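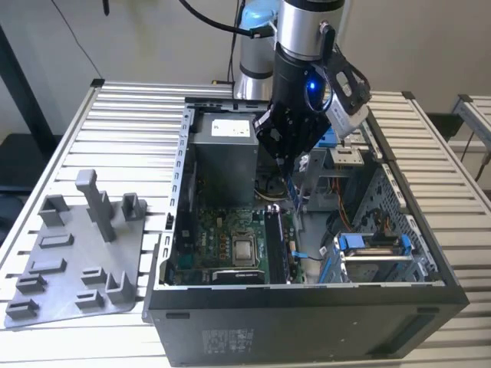
Page 107

Setting up a skill in Nustine

Now the fun part! By this point Sallo is running, both arms answer to it, and you can start teaching the planner to handle modules inside an open computer case. Have your case file from the last section loaded before you begin.

1. Open the Skills tab and choose New > Handle module.
2. Pick the arm that will hold the part. The other arm is parked by default.
3. Click Locate case. Sallo matches the rim of the case first, then the board, and draws both over the live view.
4. Check the overlay at all four corners of the rim. If one is off by more than 2 mm, run Locate case again.

Note: Shiny metal can fool the matcher. Lowering Exposure to 55 usually clears it up, and it's lovely to watch the outline snap into place. 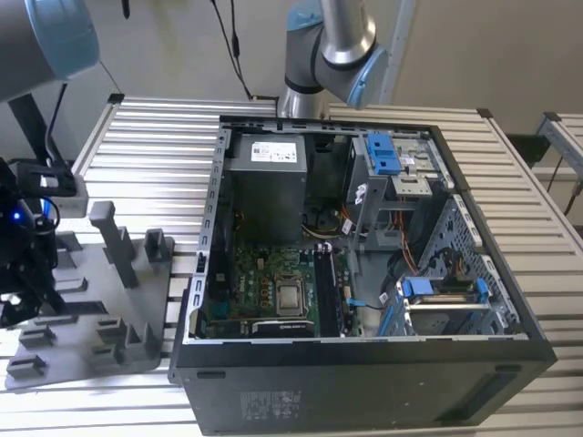

5. Mark your keep-out zones. Cables are the big one - the planner treats anything you don't mark as free space, so draw the zones a little generously. Save them with the case file and they'll load every time.
6. Press Plan. Paths show up in green. Drag the slider to preview the motion, and look closely at the wrist as well as the fingertips.
7. Set Approach speed to Slow and press Run.

CAUTION: Keep your hands out of the case while Run is lit. Pause holds the arm in position with the motors on.

8. Switch to the wrist view for the last stretch. Contact events are listed in the side panel, and you can click any of them to jump to the matching point on the path. 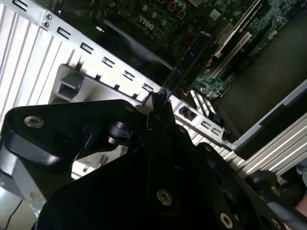
Fig. 2. Wrist view with the fingertip at the case rail.

9. If the contact is one you didn't plan for, press Back off, then reopen step 5 and widen the zone.

Note: The log keeps the last 800 contact events. Export it as a Ninh file if you want more history.

Section revised 28 August 2019, Agnese Rätsep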